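Reading a Compensation Statement Before Signing It

August 29, 2023

The annual compensation statement has become a common document in private employment. It usually arrives in late summer, shortly after a company closes its review cycle, and it sets out in one place the salary, the expected bonus, the employer's retirement contribution and the value of insurance benefits. Many employees look at the total, compare it with the previous year's total, and file the page away. This post sets out why the separate lines deserve more attention than the sum.

I spent most of my working life in payroll administration, first at Cunon and later at Gunnlaugsson, and I continue to read these statements for former colleagues who ask me to do so. The observations that follow are my own and do not represent either employer. They are general in nature. Readers with a dispute over pay should consult an attorney or the labor office in their state.

Base salary

The first line is the base salary, and it is the only figure on most statements that the employer has fully committed to pay. It should match the rate on the pay stub once it is divided by the number of pay periods. When it does not, the usual cause is an effective date. A raise announced in July may take effect at the start of the next fiscal year, and the statement may show the new rate while the pay stub still shows the old one.

An employee who finds such a difference should ask payroll for the effective date in writing. A short message is sufficient. The reply should be kept with the statement, as it will be needed if the first adjusted paycheck is late.

Lump sums presented as raises

A statement I reviewed this summer, issued by Asov to an employee in its billing department, showed an increase of $4000 over the prior year. The employee had understood this to be a raise. The base salary had not changed. The entire amount was a one-time payment listed under a heading that read "salary and related."

There is nothing improper in a one-time payment, and many people would be glad to have it. It should nevertheless be understood for what it is. A raise carries forward into every later year, and future percentage increases are calculated on top of it. A lump sum does neither. It may also be left out of the pay on which a retirement match is calculated, depending on how the plan defines eligible compensation. The plan document will state the definition, and employees are entitled to request a copy.

Withholding is a further source of confusion. Employers may apply a flat federal rate to supplemental wages, and the amount deposited can look smaller than expected. The final tax owed is settled on the annual return, where the payment is treated as ordinary wages.

Bonus targets

The bonus line generally shows a target. A target is the amount that would be paid if the company and the employee both met the goals set for the year, and it is included in the total as though it had already been earned. Readers should look for the amounts paid in the last 2 cycles and compare them with the targets for those same cycles. If the payments fell short in both, the total on the current statement should be read with some reserve.

The conditions for payment also matter. Many plans require the employee to be on the payroll on the day the bonus is issued -- a requirement that can cost a departing employee an entire year's amount. Anyone considering a change of job should locate that date before giving notice.

Benefits

The employer's share of health premiums often accounts for much of the growth in the total. On one statement from Bollolari, total compensation had risen by $748, and every dollar of it was the employer's additional cost for the same medical plan. The coverage was unchanged, and the employee's own premium had gone up as well. Her take-home pay was lower than it had been the year before.

An employer is within its rights to report what it spends. The cost of insurance is a real cost, and an employee who had to buy the same coverage alone would notice it quickly. The figure should still be kept apart from wages when a household budget is being prepared, as it cannot be used for rent or groceries.
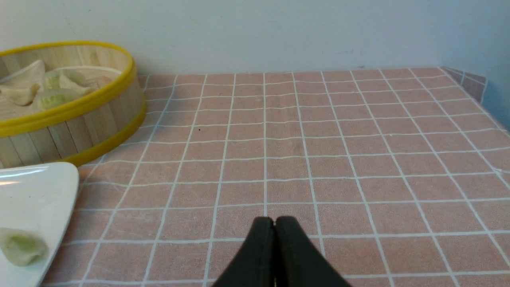

Paid time off presents a similar difficulty. Some employers assign a dollar value to vacation days and add it to the total, although those days are already paid through the base salary. Where this has been done, the same money appears twice. The footnotes will normally disclose the method, and a reader who subtracts the vacation value will arrive at a more useful number.

Comparing one year with the next

I recommend preparing a plain sheet with 2 columns, one for each year, and entering only the following: base salary, bonus received, employer retirement contribution, and the employee's own premiums for medical and dental coverage. The last of these is entered as a deduction. Training allowances, wellness credits and discounts on company products may be left out unless they were used.

The result should then be compared with the change in the household's own expenses over the same period. Published inflation figures are a reasonable guide, but they describe an average. A family that renewed a lease this year may have faced a much larger increase than one with a fixed mortgage payment.

If the comparison shows that pay has fallen behind, the sheet can be brought to the next meeting with a manager. Requests made shortly after statements are issued are frequently declined on the ground that the budget has closed. It is worth asking at that time when the next budget will be drafted, and submitting the request before then.

Signatures

Some statements include a line for the employee's signature. In most instances the signature confirms only that the document was received. The wording above the line should be read with care, particularly where it refers to acceptance of terms or to an attached agreement. An employee may ask for time to review any attachment, and should retain a copy of everything that is signed.

A later post will address severance calculations and the treatment of unused leave.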